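Ringtones From the Old Bell Tower 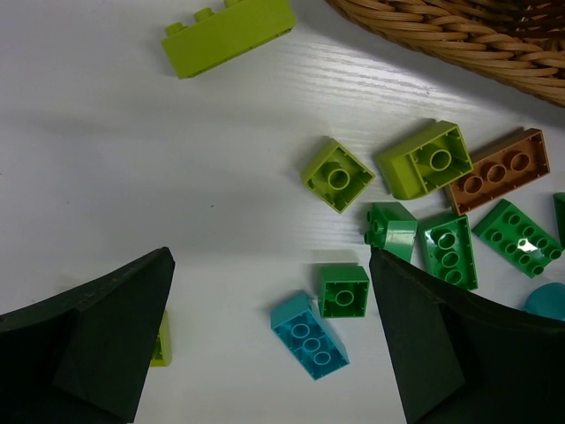
I've had the same factory ringtone on every phone I've owned, so believe me when I say Grorkeo got me fiddling with my settings again! The app is a library of 1231 short recordings, all made in and near the town of Ernton, and every one can be saved as a ringtone, an alarm or a text alert.

My favorites come from the Derthorpe tower, where the big bell was hung in 1925. It has a low, slightly cracked note that cuts through a noisy café without making anyone jump. The Illés collection is stranger (tram doors, a kettle, a gate that squeaks in two keys) and I've already used the gate for my morning alarm.

Setting one up takes almost 30 seconds. Open a sound, drag the two markers to trim it, tap Save, then pick it from the Sounds page in your phone's settings. You can give different sounds to different contacts too, and my sister is now a tram door.

Four of the sets are free and the rest unlock one at a time. I'd start with the bells, and turn the volume down before you try the kettle.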